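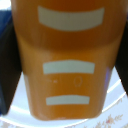
Farbe als unabhängige Variable, oder: was in Geschmacksstudien eigentlich manipuliert wird. Die Literatur zur Frage, ob die Farbe eines Gefäßes den Geschmack des Inhalts verändert, ist umfangreich, gut zitierbar und in weiten Teilen schlechter, als ihre Überschriften vermuten lassen. Es beginnt schon beim Reiz. Im Methodenteil steht "orangefarbener Becher", und damit gilt die Sache als erledigt. Der orangefarbene Kunststoffbecher oben geht im oberen Bereich ins Rötliche und wird nach unten heller und goldener, dazu kommen ein leichter Glanz und drei blasse, grauweiße Balken als Aufdruck. Wer so einen Becher in die Bedingung "orange" steckt, hat mindestens zwei Farbtöne, eine Oberfläche und ein Muster manipuliert und berichtet davon ein einziges Wort.

Handout zur vierten Sitzung
Einführung in die Konsumforschung, Teil B: Wahrnehmung und Urteil
Stand: Freitag, 19. Februar

4.1 Die Behauptung

In der starken Fassung lautet sie: Die Farbe des Gefäßes verändert den Geschmackseindruck. In der schwachen Fassung: Die Farbe des Gefäßes verändert, was Leute auf einer Skala ankreuzen, nachdem sie getrunken haben. Fast alle Arbeiten messen die schwache Fassung und diskutieren die starke. Bitte beim Lesen im Rand notieren, auf welcher Seite der Übergang stattfindet. Meist ist es der erste Absatz der Diskussion, manchmal schon der Titel.

Dass Farbe Erwartungen weckt, bestreite ich nicht. Rot gefärbte Getränke lassen an Kirsche oder Erdbeere denken, und wer Kirsche erwartet, sucht danach. Das betrifft aber die Farbe der Flüssigkeit. Vom Gefäß ist damit noch nichts gesagt, und der Schluss vom einen auf das andere wird in den Einleitungen gern in einem Nebensatz untergebracht.

4.2 Die Studie von Guérin und Camacho

Pflichtlektüre, liegt im Ordner. Ysaline Guérin und Melquiades Camacho ließen 119 Personen denselben Kakao aus verschiedenfarbigen Bechern trinken und danach Süße, Intensität, Temperatur, Aroma und Gefallen beurteilen. Berichtet wird ein Effekt auf die Süße. Über die übrigen Skalen erfahren wir in der Zusammenfassung nichts, im Anhang immerhin, dass sich dort "kein einheitliches Bild" ergab.

Was ich daran auszusetzen habe:

Jede Versuchsperson trank aus allen Bechern. Das spart Leute, verrät aber den Zweck der Untersuchung. Nach dem zweiten Becher in anderer Farbe weiß jeder Erwachsene, worum es geht, und ein höflicher Mensch liefert dann Unterschiede. Eine Nachbefragung dazu fehlt.

Die Reihenfolge sei "variiert" worden. Ob ausbalanciert oder nach Gefühl, bleibt offen. Bei Kakao ist das keine Kleinigkeit, der erste Schluck ist fast immer der süßeste.

Die Becher stammten aus dem Handel und unterschieden sich auch in der Wandstärke. Das steht in einer Fußnote. Wandstärke beeinflusst Gewicht, Lippengefühl und Abkühlung, und jede dieser drei Größen käme als Erklärung ebenso in Betracht wie die Farbe.

Beleuchtung: "normales Raumlicht". Das ist keine Angabe.

Zur Ehrenrettung: Die Rohdaten sind zugänglich. Theophilus Quansah hat sie im November noch einmal gerechnet, diesmal nur mit dem jeweils ersten Becher jeder Person, also als Vergleich zwischen Gruppen. Vom Süßeffekt bleibt ein Unterschied in der erwarteten Richtung, dessen Intervall die Null bequem einschließt. Daraus folgt streng genommen wenig, die Gruppen sind dann klein. Man sollte es trotzdem wissen, bevor man die Studie in einer Hausarbeit als Beleg anführt.

4.3 Was die Wirtschaft daraus macht

Auszüge aus der Verkaufsunterlage der Beratung Marmont, an der man das Genre gut studieren kann. Dort heißt es, Orange stehe für "Wärme, Geselligkeit und Appetit". Zwei Seiten weiter steht Orange für "Preisbewusstsein". Beides mag je nach Kundschaft stimmen, nur ist eine Theorie, die jeder Farbe alles zuordnen kann, durch keinen Verkaufserfolg zu widerlegen.

Der Getränkehersteller Trumine hat nach Angaben derselben Unterlage die Becher in seinen Filialen umgestellt und danach mehr verkauft. Im selben Quartal wurden die Preise gesenkt. Das steht im Kleingedruckten, und ich halte es für die nützlichste Zeile des ganzen Papiers.

Hamish Rennie verteidigt solche Fallberichte mit dem Argument, die Praxis könne auf saubere Experimente nicht warten. Geschenkt. Dann soll sie aber auch nicht mit Experimenten werben. Sein Aufsatz steht auf der Liste der Zusatzliteratur und ist gut geschrieben, man merkt erst beim zweiten Lesen, dass kein einziger Vergleichsfall vorkommt.

4.4 Kleine Stichproben, große Effekte

Wiederholung aus Sitzung 2. Eine Studie mit 17 Personen pro Bedingung findet einen kleinen Effekt nur dann signifikant, wenn sie ihn überschätzt. Wird nur das Signifikante veröffentlicht, überschätzt die Literatur insgesamt. Eine Übersichtsarbeit über solche Studien mittelt dann Überschätzungen und nennt das Ergebnis robust. Mit 30 Personen pro Bedingung wird es etwas besser, gut ist es noch lange nicht.

Jhosep Cusi schlägt vor, Gefäßstudien künftig vorab zu registrieren und den Reiz mit Messwerten statt mit Farbnamen zu beschreiben: Farbort, Glanz, Gewicht, Lichtquelle. Das kostet einen Nachmittag. Warum es trotzdem so selten geschieht, wäre eine eigene Sitzung wert.

Einwand aus dem letzten Jahrgang: Im Alltag seien Farbe, Material und Form immer vermischt, ein sauber isolierter Farbreiz habe mit dem Frühstückstisch nichts zu tun. Der Einwand ist berechtigt. Er spricht allerdings dafür, von "Bechern" zu reden und die Wirkung nicht der Farbe gutzuschreiben.

4.5 Zur nächsten Sitzung

Guérin/Camacho vollständig lesen, einschließlich Anhang und Fußnoten. Den Methodenteil auf einer halben Seite so umschreiben, dass jemand anderes die Becher nachkaufen könnte. Fehlende Angaben als fehlend kennzeichnen, nichts ergänzen.

Wer mag, liest zusätzlich Kasprzak zur Bezeichnung von Mischfarben, Kapitel 2. Kapitel 5 behauptet wieder mehr, als die Tabellen hergeben.

Abgabe wie immer über den Kursordner, bitte keine Fotos von handschriftlichen Seiten.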